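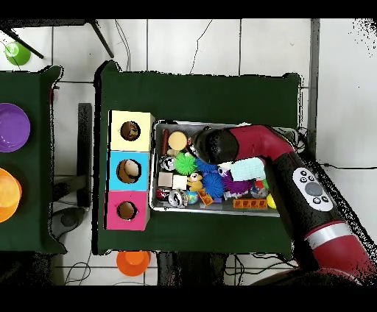 Sorting the small toys, the lazy way

I've given up on a home for every little toy. My favourite trick now is one shallow tray for the lot, plus three boxes with holes in the top in yellow, blue and pink — a colour for each kind of thing. Balls go in one, blocks in another, soft bits in the last. Cut the holes different sizes if you're making your own, and go bigger than you think!

Tip everything out first. Spiky balls, wooden cubes, the odd crushed can from somebody's craft phase, it all goes in together. I set a timer for 14 minutes and stop when it rings (mostly). 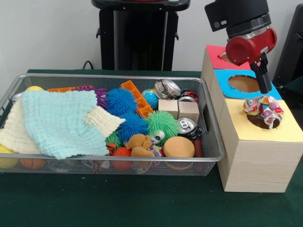
Mesh sides let you spot what's hiding at the bottom.

Cloths are the real troublemakers. They flop over everything and you lose half the balls underneath, so pull them out before you start on the hard toys. Mine get a wash in Shezi flakes and dry on the rack. Knitted ones I lay flat — I learned that in June with a very stretched dishcloth.

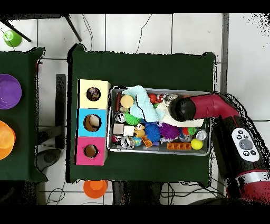
Blue cloth and cream cloth: lift these out first.

Bowls are handy too. I keep 2 on a side table for bits that need a wipe or a dab of glue, and they get dealt with after tea. For the spiky rubber balls, warm water, a squirt of Flovora and an old toothbrush will get the fluff out from between the spikes. Rinse well and leave them on a towel overnight.

If you're after cheap trays, the Fustville tip shop usually has a stack near the door. Bring your own bag, and have a rummage for lids while you're there.

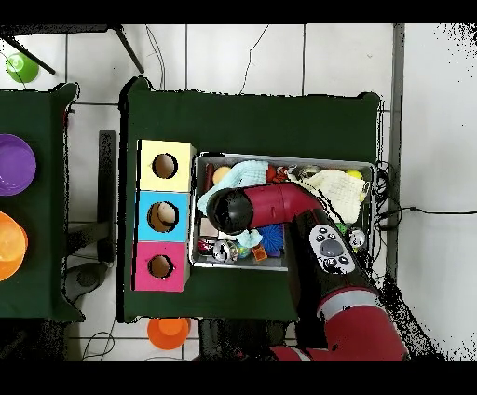 How often should I sort the toy tray?
Every 2 weeks suits our place, and more often in the school holidays when everything ends up under the couch.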